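Grip force on cylinders, shared shop build

clotov_shop
Right hand on our build drops cylinders when the arm swings left. Controller is the Pellen board, firmware 3196. Grip current limit is set to 30 percent. Raising it dents thin cans. Suggestions?
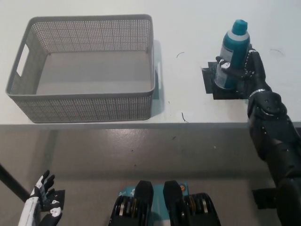
pellen_user
Current limit is the wrong knob. Log finger position during the swing and see which joint gives first. An aerosol can held around the middle, as you have it over the black mat, leaves the cap end free to tip. Try closer to the shoulder, by the white band.

iment163
Disagree. Grip height matters less than acceleration. Cut the ramp, then test the grip. I run 200 ms on mine.

pellen_user
A slower ramp hides the slip. It will come back with a heavier can.

clotov_shop
Ran both. Slower ramp: fewer drops. Higher grip: no drops, but the thumb hits the basket rim on release.

iment163
Then raise the release point. Keep the ramp anyway.

ait_ali_bench
Check thumb tendon tension too. Ours went slack in July.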